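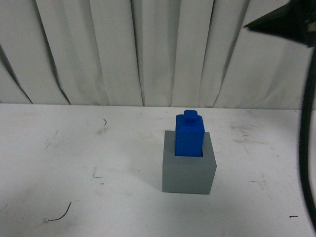
회색 상자에 들어가 있는 파란 블록. 이번 앨범 대표 사진이에요.

드로르누라(Drornura) 사진첩, 넣고 끼우는 것들

안녕하세요! 오랜만에 사진첩을 채웁니다. 지난 앨범이 1월이었으니까 꽤 오래 비워 뒀네요. 그사이에 메일로 "이제 블록 얘기는 안 하세요?" 하고 물어봐 주신 분들이 계셔서 좀 뜨끔했습니다. 합니다, 해요. 오히려 너무 많이 해서 집에서는 금지어가 됐어요.

이번 앨범은 파란 블록하고 회색 상자 얘기예요. 저는 이런 걸 통틀어서 '넣고 끼우는 것들'이라고 부르는데, 구멍이 있고 거기 들어갈 물건이 있으면 다 여기 속합니다. 도형 맞추기 장난감도 들어가고, 연필꽂이도 들어가고, 따지고 보면 토스터도 들어가요(남편은 토스터는 아니라고 합니다. 저는 맞다고 봐요).

사진을 여러 장 늘어놓을까 하다가 한 장만 크게 걸기로 했어요. 원래 사진 한 장에 한두 줄씩만 쓰는 게 이 사진첩 규칙인데, 이번엔 줄이 자꾸 늘어나서 그냥 소제목을 달아 나눴습니다. 긴 글 싫으신 분은 사진만 보고 가셔도 됩니다!

파란색에 대해서

아주 진한 파랑이에요. 영어로 로열블루라고 하는 그 색이요. 저는 블록은 역시 원색이 제일이라고 생각하는 쪽인데, 요즘은 베이지나 연한 올리브색 장난감이 예쁘다고들 하잖아요. 거실에 두면 예쁜 건 인정합니다. 그런데 베이지 블록을 베이지 러그 위에 흘려 보세요. 발로 찾게 됩니다. 저는 벌써 발바닥으로 여러 번 찾았어요.

회색 옆에 두면 파랑이 더 파랗게 보이는 것도 좋고요. 상자는 반짝임 없는 중간 회색이라 혼자 있으면 솔직히 심심한 물건인데, 둘을 같이 놓으니까 갑자기 표정이 생기더라고요. 사진을 고를 때도 그래서 별로 고민을 안 했어요.

위에 붙은 꼭지

블록 위쪽 한가운데에 작은 네모 돌기가 하나 올라와 있죠. 저는 처음 봤을 때 장난감 블록을 크게 키워 놓은 것 같다고 했고, 남편은 뚜껑 달린 병 같다고 했어요. 한번 병으로 보이기 시작하면 계속 병으로 보입니다. 미안해요, 이제 여러분도 그렇게 보일 거예요.

우리 집에서는 저 부분을 '꼭지'라고 부릅니다. 정식 이름이 있을 텐데 모르고 살아도 불편이 없어서 그냥 꼭지예요. "꼭지 위로 가게 넣어" 하면 다 알아듣습니다.

모서리가 살짝 둥근 것도 마음에 들어요. 세로 모서리가 칼같이 딱 떨어지는 블록은 모양은 근사한데 손에 쥐고 있으면 은근히 신경이 쓰이거든요. 저는 전화할 때 뭐든 쥐고 만지작거리는 사람이라서 모서리 둥근 물건에 점수를 후하게 줍니다.

구멍과 틈

제가 제일 좋아하는 부분이에요. 상자 윗면에 네모난 구멍이 있고 블록이 그 안에 내려가 있는데, 딱 맞지가 않습니다. 블록 오른쪽을 보시면 좁고 어두운 틈이 있어요. 블록이 구멍 왼쪽으로 조금 붙어 있어서 그쪽에 여유가 남은 거죠.

예전의 저라면 이런 걸 못 참았을 거예요. 틈이 없어야 잘 만든 거라고 믿었거든요. 몇 해 전에 에스피노자(Espinoza)라는 동네 공방에서 나무로 끼우기 상자를 하나 만든 적이 있어요. 그때 욕심을 부려서 구멍을 블록하고 거의 똑같은 크기로 파 달라고 했습니다. 완성된 날에는 정말 황홀했어요. 블록이 스르르 내려가는데 공기 빠지는 소리까지 나고! 그런데 장마가 오니까 안 빠지는 거예요. 거꾸로 들고 흔들고, 엉덩이를 두드리고(상자 엉덩이요), 결국 그 블록은 지금도 그 안에 삽니다.

그 뒤로는 틈을 보면 마음이 편해져요. 아이들하고 쓸 물건이면 더 그렇고요. 조카가 놀러 왔을 때 보면 넣는 것만큼 빼는 것도 좋아하거든요. 넣고, 빼고, 넣고, 빼고, 옆에서 보는 어른이 먼저 지칩니다. 빼는 게 안 되면 울음이 터지고요. 빡빡한 상자는 어른용 장식품, 헐렁한 상자는 장난감. 제 기준은 그래요.

그렇다고 너무 헐렁해도 재미가 없긴 해요. 벨빌은 아니고 빌빌(Vilville)이었나, 여행 갔다가 중고 가게에서 산 상자는 구멍이 얼마나 큰지 뭘 던져도 다 들어갑니다. 동그라미도 세모도 귤도 들어가요. 지금은 귤 상자로 씁니다.

반쯤 들어간 게 예뻐요

블록 아래쪽은 상자 속에 숨어 있고, 위쪽은 테두리 위로 쑥 올라와 있어요. 저는 이 상태가 제일 보기 좋더라고요. 다 들어가 버리면 파란색이 안 보이고, 다 나와 있으면 그냥 물건 두 개가 따로 있는 거니까요. 꽃병에 꽃 꽂을 때도 저는 줄기를 길게 남기는 편인데 비슷한 취향인 것 같아요.

그리고 상자 속에 들어간 부분이 얼마나 긴지 알 수 없다는 것도 재밌지 않나요? 저는 이런 사진을 보면 꼭 숨은 쪽을 상상하게 돼요. 빙산 그림 처음 봤을 때처럼요. 바닥에 닿아 있을까, 아래에 뭐가 더 있을까. 쓸데없는 상상인 거 압니다. 그런데 설거지하면서 하기에는 이만한 게 없어요.

탁자 얘기도 조금

흰 탁자인데 꽤 쓴 티가 나죠. 옅은 회색으로 문질러진 데도 있고 긁힌 데도 있고요. 저는 이런 탁자를 정말 좋아해요. 새하얀 탁자 앞에서는 괜히 조심하게 되는데, 자국 있는 탁자 앞에서는 바로 뭘 늘어놓고 싶어집니다. 사진 왼쪽 위 근처에 머리카락이나 실오라기처럼 보이는 까만 게 하나 있는데, 지울까 하다가 그냥 뒀어요. 보정 프로그램을 켜면 그날 저녁이 사라지는 사람이라서요.

흰 탁자 닦는 법을 물어보시는 분이 가끔 계세요. 제 방법은 시시합니다. 미지근한 물에 주방세제 조금 풀어서 부드러운 행주로 닦고, 마른 행주로 한 번 더 닦기. 그래도 남는 회색 자국은 흰 지우개로 살살 문질러 보세요. 의외로 많이 없어져요! 연마제 든 세제는 눈에 안 띄는 구석에 먼저 시험해 보시고요. 저는 시험 안 하고 한가운데부터 문질렀다가 그 자리만 광이 죽었습니다. 지금은 그 위에 늘 화분을 올려 둬요.

집에서 비슷한 걸 만들고 싶다면

메일로 제일 많이 오는 질문이라 미리 적어 둘게요. 저는 거창한 재료 없이 골판지로 먼저 해 봅니다. 택배 상자 작은 걸로 하나 골라서 윗면에 블록을 대고 연필로 테두리를 그려요. 그 선보다 살짝 바깥으로 자르시면 됩니다. 선대로 자르면 꼭 끼어요. 저를 믿으세요, 장마에 당한 사람입니다.

칼질은 한 번에 끝내려고 하지 말고 얕게 여러 번 긋는 게 깔끔해요. 구멍 테두리는 종이테이프로 한 바퀴 감싸면 오래갑니다. 블록을 넣고 빼다 보면 제일 먼저 너덜너덜해지는 데가 거기라서요. 상자가 가벼워서 자꾸 딸려 올라오면 바닥에 콩 주머니를 하나 깔아 보세요. 쌀도 되는데, 저는 여름에 쌀을 넣어 뒀다가 벌레를 만났으니까 콩이나 조약돌을 권합니다.

색은 칠해도 되고 안 칠해도 되는데, 칠하실 거면 상자는 얌전한 색으로 하시고 블록에 힘을 주세요. 회색 물감이 없으면 흰색에 검정을 아주 조금씩 섞으면 되고요. 검정에 흰색을 섞기 시작하면 회색이 한 대접 나옵니다. 저희 집에 그 회색이 아직 있어요. 필요하신 분?

앨범 이야기

셀빌(Cellville) 쪽 모임에서 이 앨범을 같이 보자고 해 주셔서 조만간 들고 갈 것 같아요. 지난번에는 제가 끼우기 상자만 잔뜩 들고 가서 혼자 신나게 떠들다 왔는데, 다들 착하게 들어 주셨습니다. 이번에는 다른 분들 물건도 좀 보고 싶어요. 특히 뚜껑 있는 통 모으시는 분, 꼭 나와 주세요!

다음 사진첩은 아마 서랍 칸막이가 될 것 같습니다. 칸막이도 결국 넣고 끼우는 것들이니까요. 남편이 옆에서 고개를 젓고 있는데 못 본 걸로 하겠습니다.

사진은 퍼 가셔도 되고, 출처에 드로르누라만 적어 주시면 고맙겠어요. 댓글은 늦더라도 다 읽습니다. 혹시 댁에 안 빠지는 블록이 있으면 사연도 남겨 주세요. 저희 집 나무 상자 친구가 외로워해요.

2025년 7월 23일 올림

이전 앨범: 1월, 뚜껑이 안 맞는 반찬통들
다음 앨범: 준비 중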